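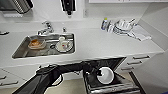
Issue 5

Caradog Prothero looks after the kitchen arm at Rarnina's Dronham site, and most of that work is cable.

"The blue one gets checked every Monday," he says. "If it's rubbing, I re-route it."

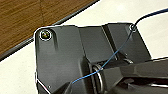 The blue cable crosses the gripper housing.

He allows almost two hours for a full service. Screws come first, then the fingers.

"I go over the screws by hand. A power driver chews the plastic." 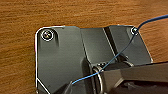

Words: Eifion Harries

Spare cables sit in a drawer, three at a time. "I'd like five," Prothero says.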